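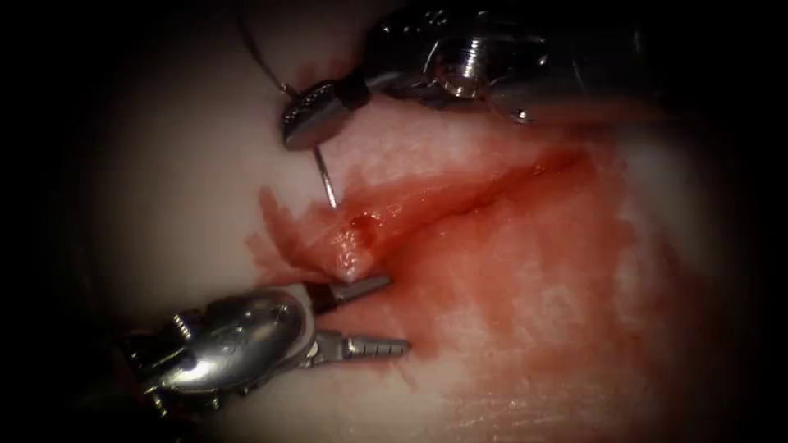

*Needle in the upper jaws, dark thread trailing away, the other pair open at the loose flap.*

I have sewn since I was a child, first buttons, then curtains, then a whole winter coat that I am still a little proud of. So when I began to read and watch everything I could find on surgical suturing, I thought I would understand it quickly. A needle, a thread, two edges that must come together. I was wrong about the quickly.

The first surprise for me was the needle. At home my needles are straight, and I push the cloth to meet them. A suture needle is curved, and the fingers do not hold it. It sits in the jaws of a needle driver, and the hand (or whatever moves the jaws) must turn so that the point goes down and comes up again along its own curve. If you push it straight, it pulls on the tissue and makes the hole bigger. I tried this in November with a curved upholstery needle and small pliers on a piece of chamois leather, and my first 13 stitches were all ugly. The fourteenth was also ugly, but I could see what I did wrong.

Look at the tip of the driver, where the inner side has a fine crosshatch pattern. My pliers have only simple lines, and my needle was always rolling to one side when I wanted to go through the leather. I bought a real needle driver afterwards, a practice one from a small shop in Dunmore. It is not for hospital use, only for training on pads, but the difference was big. The needle stays where you put it.

The second thing I had to learn is the work of the other tool. When I sew cloth, my left hand is lazy. It holds the cloth flat and that is all. In suturing the second tool takes care of the edge. It lifts it or presses it a little, so the needle can enter at a good angle. The jaws in the lower left are open and the short tip of the upper one is at the loose flap. I looked at this for a long time, I must admit, with my coffee getting cold. I would have pinched it. My books say that you should pinch as little as possible, as the edge has to heal later and it does not like to be crushed.

I also used to think that blood would be the part that disturbs me. There are streaks of it over the tissue, and it is quite red near the middle, where the needle points. But after some minutes my eyes go only to the point of the needle and to the dark thread going up and to the left. The thread is a subject of its own! I always cut mine too long, and it catches on everything. For the practice pads I now cut it to 15 centimeters, which is short for many people but good for me.

My pad is from Troneck, with three layers, and it is soft like a firm pudding. I practice on Monday evening at the kitchen table, under the desk lamp. I put a dark towel around the pad so I see only the bright part, and this helps me to concentrate more than I expected. Last week I made 17 simple stitches in one row. The distance between them is almost even until the middle, and then I became tired and they walk a little to the right.

Next I want to try the continuous stitch, where you do not tie a knot each time. I know something similar from hemming, so maybe my old habits will be useful for once, or maybe they will disturb me again. I ordered more thread and I am waiting for the package.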